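Getting a Simulated Robot to Open a Cabinet: Notes from Our Club

I joined the Carnton robotics club thinking I'd be soldering things. Nope! My first job was teaching a two-armed robot to open a kitchen cabinet, all inside a simulator. If your club is trying the same task, maybe this saves you a few evenings.

Step 1. Line up on the knob

Get the open fingers on either side of the knob before you think about pulling. We named our task file Zosico (long story) and gave each run 2,000 time steps, so there's time to creep in slowly.
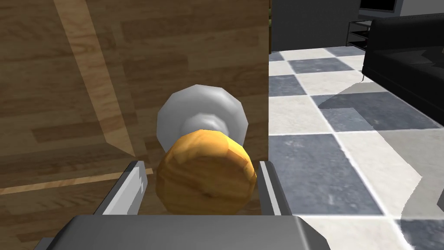
I used to close the gripper way too early – the fingers would bump the knob and slide right off. Now I check the gap on both sides, nudge the wrist over, and check again. Then I close.

Step 2. Watch from the wrist

Keep the wrist view open the whole time you're driving the arm. It makes small angle mistakes easy to catch, especially near edges and corners.

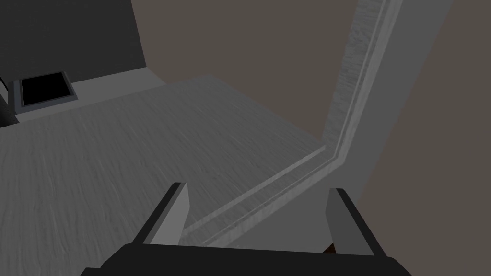 I also turn down the arm speed for this part. Our default was set for the Echeverri challenge, where everybody races, and it's way too jumpy for beginners. Cut it in half and you'll be much happier.

Step 3. Keep track of both arms

The second arm is easy to forget when you're busy with the first. Switch to the body view every so often and see where each gripper is compared with the cabinet and the walls.

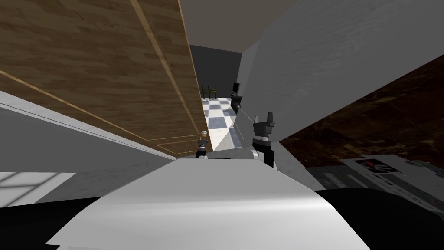 Step 4. Save, replay, repeat

Save every run, even the ugly ones. I replay mine at slow speed on Thursday nights and write down the step where things went wrong. On run 9 it was step 884 – I'd rotated the wrist when I meant to lift it.

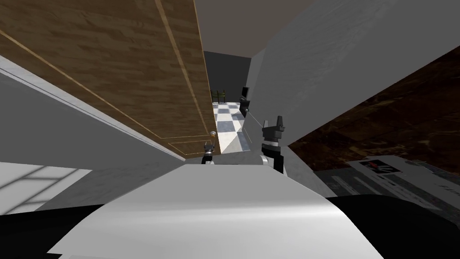 How many people do you need at the controls?
Two works best for us, one driving and one watching the other view, but you can do it alone if you pause a lot.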